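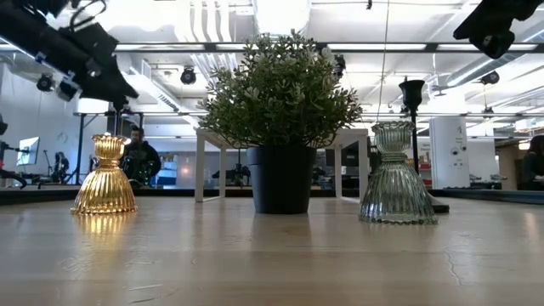 Zindik two-arm tabletop kit — worth it for glass?

Home Forums Arms and Grippers Reviews New Posts Search Log In

benchrat_mo
We're most of the way through the trial period on the Zindik kit and I have to tell my boss yes or no by the end of June. The setup is two black arms over a wood table. We've been running it on decor items: a ribbed gold candle holder, a bigger grey-green glass one in the same shape, a couple of dark candlesticks, small clear jars, and a potted plant in the middle so the arms have something to work around.

What I like: install took one afternoon, the teach mode is easy, and the cable coming off the arm has enough slack that it hasn't snagged on anything. What I don't like: the stock fingers. They're flat, hard plates and I don't trust them on thin glass. Zindik sells soft pads as an add-on through Perstead, and the pads are not cheap. Anyone running glass on the stock fingers?

quillfeather
We did for 9 weeks. No broken jars, but we kept the grip force low and the speed lower. The scalloped stuff is a different problem. A wavy rim doesn't give flat fingers much to close on. Grab those by the neck.

benchrat_mo
Neck is what I've been doing on the gold one. The banding there is narrow, so if the approach is off by a little the finger rides up onto the cup.

dunlin44
I'll disagree with the pads being needed at all. We bought them and took them off after 2 days. They pick up dust, then they slip, then you're wiping them down every shift. Stock fingers and a decent force limit are fine for anything with a straight wall. Which camera package did you get?

benchrat_mo
The one with the wrist camera. Jar between the fingers, plant farther back on the table:

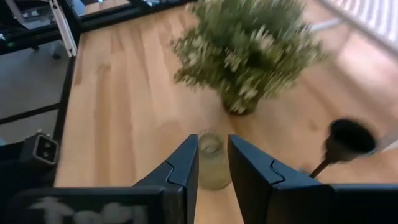 Reply from dunlin44
OK, so look at how much of that view is finger and gripper body. That was my main complaint in my review. You can see the jar fine at that distance, but everything past it is smeared, plant included. Turn the exposure down. You have sun coming in on the right side of the table and the default settings don't handle it well. We put a shade over the window and our missed picks on clear glass dropped a lot.

quillfeather
Agree on the sun. Clear glass on light wood is about the worst case for that camera. The jar may be taking on the color of what's around it. If you're allowed to, put down a dark mat.

benchrat_mo
Can't use a mat. The customer wants it on bare wood for the demo. I can do something about the light.

torque_and_tea
Coming at this from the Nernton side. We looked at both and went with theirs. The arms are slower, but the finger plates swap with one screw and they include three sets in the base price. Zindik charges for everything after the first set. Over 13 months the add-ons came to more than the discount Zindik was offering us.

dunlin44
Nernton's software is rough though. I spent more time restarting it than running it.

torque_and_tea
It was. The spring update fixed most of that. Still no good way to teach both arms at once, I'll give you that one.

quillfeather
That is a big thing to give up if you bought two arms.

torque_and_tea
Depends on the job. We never have both of them over the same object. One picks, the other one places on the far side. If you need handoffs, get the Zindik.

benchrat_mo
We do need handoffs, left arm to right arm, across the plant. Raising the path enough to clear the leaves costs time but it works. Has anybody dealt with Zwane for service? They're listed as the repair shop for our area.

quillfeather
Yes. One wrist joint, sent out and returned in 8 business days. Fair price. They don't answer the phone, use the web form.

dunlin44
Same here, web form. Ask them to send the calibration sheet back with the arm — ours came without it and I had to redo everything from scratch.

benchrat_mo
Good to know. Plan for now is to shade the window, drop the exposure, stay on the stock fingers and run the jars again. I'll ask Perstead if they'll loan a set of pads so I can compare before we pay for them. Will post the pick numbers when I have them.

torque_and_tea
Please post the misses too, with which object it was.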